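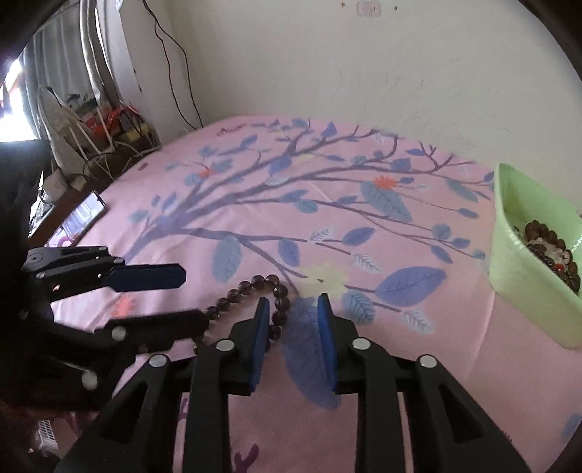 ## The Bracelet Bowl

*A bedspread, a bowl and a lot of beads: in praise of the slow sort*

Everybody I know who loves bead bracelets has too many of them, and everybody keeps them in a heap. Mine live in a heap too, and for years I thought of that as a failing. I've come around to the heap completely. It's where the pleasure is! You reach in for one strand and pull up three, all linked like keys on a ring, and there at the bottom is something you'd forgotten you owned.

The best place to deal with a heap is a bed. I've tried the kitchen table (beads roll, and they roll far) and I've tried the floor, which my knees won't forgive. A made bed is wide, soft and the right height, and a dropped bead stays more or less where it fell. A patterned spread is a joy to work on, too. Dark brown beads on pale pink, with blue leaves running off in every direction and a little orange flower here and there, look better than they ever do in a jewelry store tray. The big round translucent ones catch the light and you find yourself just moving the strand to see it happen again.

### Start by tipping nothing out

It's tempting to upend the whole bowl. I did that the first time, in June, with more than 50 bracelets and loose strands, and spent the afternoon picking knots out of a mound the size of a cat. Now I take them out one at a time and lay each one flat before going back for the next. Set side by side, two bracelets you'd always taken for twins will show you their differences right away: a slightly larger bead, a warmer brown, a knot tied by a different hand.

My own heap is mostly brown, and I make no apology for it. Brown goes with every sleeve I own. The oldest pieces are wood, bought from a stall called Bonis that sold nothing else, and they've gone smooth in a way new beads can't copy. The glassy ones came from Erkeo, a tiny shop with the stock hung on nails, where you paid by the strand and the string was thrown in. I have a few red beads and a few white ones as well, and a little of either goes a long way in a brown crowd.

### What to keep them in

Get something light and plastic. I know, I know. I own a lovely lidded box from Driltwood, lined and divided into 5 compartments, and it has held nothing but safety pins since the month I bought it. Compartments ask you to make decisions at bedtime. A bowl or a little open basket doesn't, so the bracelets really do go back in it.
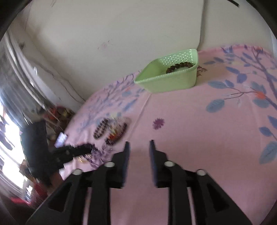 Green is my favorite color for the job, a soft pale green that dark beads stand out against, and small holes along the rim are handy for airing anything on a cotton cord. An open front is even better, because you can reach in without lifting the whole thing and sending it over. Push it up against the wall at the head of the bed while you work and you have the rest of the spread to lay things out on.

I like to put a bit of something dried next to mine as well, just a sprig with some brown and purple left in it. It has no use at all. It makes the spot look looked after, and on a gray morning I'm glad of it.

### The checking part

Once a strand is flat, run it slowly through your fingers. You're feeling for the place where the cord has thinned, usually close to the knot, and for any bead with a rough edge at the hole. Elastic that comes back lazily after a gentle stretch needs replacing. I restring on Amato cord, which comes in a reel of 400 feet and will probably outlive me, and I tie the knot twice and tuck it inside the nearest bead.

Wooden beads like a rub with a dry cloth. Glass will take a damp one, as long as you keep the water off the string. Loose beads go into a saucer of their own until you know what they belong to, and if a month passes and you still don't know, make a new bracelet from them! The mixed ones get worn the most in our house, and the one on my wrist as I write has a single red bead in it that matches nothing.

When you're finished, drop them all back in the bowl, any way they fall.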